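Workshop tips from the Muvdale robot club

Collected by Morag Munro for the members' page. Last tidied up on April 6, 2023, and untidied regularly ever since.

We are a club of teenagers, a few parents and a pair of black robot arms, and we meet in the back half of the Cowie Hall. This year's project goes by the name of Stustatar, which Magnus Kerr came up with on the bus and refuses to explain. The aim is simple to state. The arms should take cups off a mug tree and put cups on a mug tree, and they should do so without an adult saying "oh dear" from the other side of the room.

What follows is the sort of thing we keep having to tell new members. Most of it applies to any small bench job, robots or no robots. Some of it applies mainly to Magnus.

1. Buy plastic

Rehema Mushi started us off in September with her late aunt's china, on the grounds that it would make people careful. It made people careful for one evening. Plastic picnic cups cost next to nothing and bounce. Choose a light colour that stands out from your bench and from your grippers, and look for fine ribbing up the sides if you can get it, as the fingers seem to like something to hold. A wash in warm water with a drop of washing-up liquid takes off the shop grease. Dry them properly. A tea towel will do, though not the one that lives by the paint sink.

2. Give the tree a proper sit-down

A mug tree is made to stand on a worktop and be ignored. Nudge it from one side for an evening and it will creep across the bench like a cat near a plate of ham. Check that the base sits flat before you do anything else. If it rocks, lay a sheet of fine sandpaper face up on something level and rub the base over it in circles, turning it as you go. Blow the dust off outdoors.

For creep, cut three small pads from a rubber jar opener and stick them underneath with double-sided tape. Blu-tack also works, but it lets go slowly, and you get a tree that is fixed for the first half hour and touring the bench for the second. Once you are happy, draw round the base in soft pencil. When somebody puts the tree back a finger's width out, and somebody will, you'll know before you have spent the evening blaming the software.
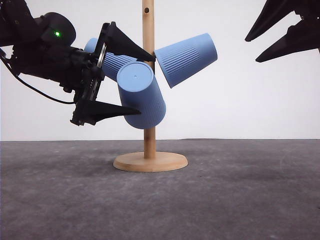
Peg holes are worth a word as well. Ours were drilled by a manufacturer with generous ideas about what counts as round, and a loose peg droops under a cup and then springs up when the cup leaves. Wrap the end of the peg with a turn of plumber's tape for a temporary fix. For a permanent one, use a dab of wood glue, wipe away the squeeze-out with a damp cloth and leave it alone overnight. "Overnight" means until the next day, Magnus.

3. Tame the cables

Leave slack where the arm bends and take it up where the arm doesn't. Too tight and the cable tugs at the plug on every long reach. Too loose and it finds something to lasso. Hook-and-loop strips are kinder than cable ties, which have to be snipped each time you change your mind, and we change our minds a lot. Move the arm slowly through its full reach by hand with the power off and watch the cable the whole way.

Ward Jansen does this before every session and is insufferable about it. His cables are also the only ones we have never had to replace.

4. Practise with your own hand first

Before you teach an arm to lift a cup off a peg, do it yourself with two fingers, held stiff, and no wrist. You will feel a fool. You will also discover that a peg sloping upwards wants the cup drawn along it and clear of the tip before you go anywhere else, and that pulling straight out brings the whole tree with you. Write the moves down in the order your hand made them. Dougal Pollock keeps his in a notebook with a waterproof cover, having once kept them in a notebook without one.

Go slowly at first. A slow mistake can be stopped. A fast one has to be fetched from under the piano.

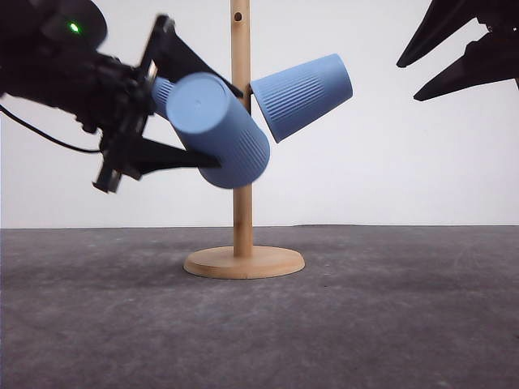
5. Keep a score sheet, and be truthful on it

The club has logged 231 attempts on the mug tree so far. Of those, 145 went into the column headed "Yes", 57 into "No", and the rest into a column headed "Sort of", which was Rehema's idea and has been a great comfort to everybody. We do ask that you say what sort of "sort of" it was. "Cup came off but tree fell over" is useful. "Nearly" is not.

Use a pencil on a string tied to the clipboard. The string should be short enough that it can't reach the arm.

6. Reset the same way every time

Half the trouble in any repeat job comes from the start being a bit different each go. Decide where each cup begins and which way up it sits, then mark the spots with a dot of chalk. Chalk wipes off, and masking tape curls at the corners and gets picked up with the cup. If you want a harder test later, by all means mix upright and upside-down cups, but change one thing at a time and put it on the sheet.

Upside down is the easier start for beginners. The cup sits on its wide end and doesn't tip so readily when a finger brushes it. Come down from above with the gripper well open, stop, look, and only then close. Members who skip the looking are invited to sweep the floor.

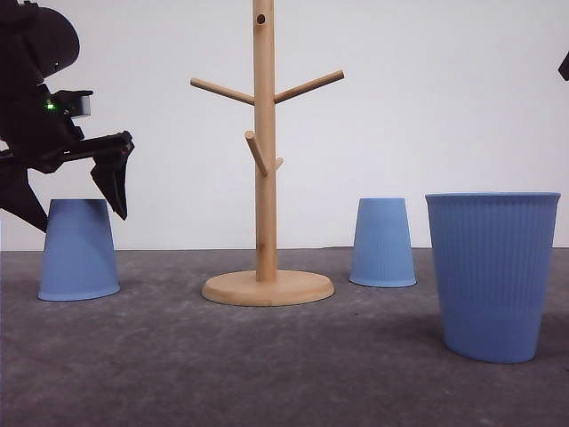 Two cups upside down, one the right way up, and the tree still to fill.

7. Clean up as though someone else has the hall next

Someone else does. It's the Jindora dance class, and they have views about grit.

Wipe the bench with a barely damp cloth and let it dry before covering it. Finger tips on the grippers get a quick going-over with a dry cotton bud. Look for fluff, which collects there in quantities that make you wonder about the hall's curtains. Stack cups with a scrap of kitchen paper between each one or they wedge together, and two grown adults have to stand there twisting.

If they are already wedged, stand the outer cup in warm water and put cold water in the inner one. Wait a minute and they should come apart with a pop. Don't use a screwdriver. We still have the cup on which that was tried, and it is now where the pencils live.

8. Odds and ends

The store cupboard padlock is 1037. Yes, we know it's on the website. There's nothing in there but jar openers and a broken kettle.

Spare pegs are in the tin marked "Not Biscuits". Biscuits are in the tin marked "Spare Pegs", and that arrangement has held since the autumn, so please leave the labels as they are.

Tips for the next version of this page go to Morag, on paper, in handwriting that can be read.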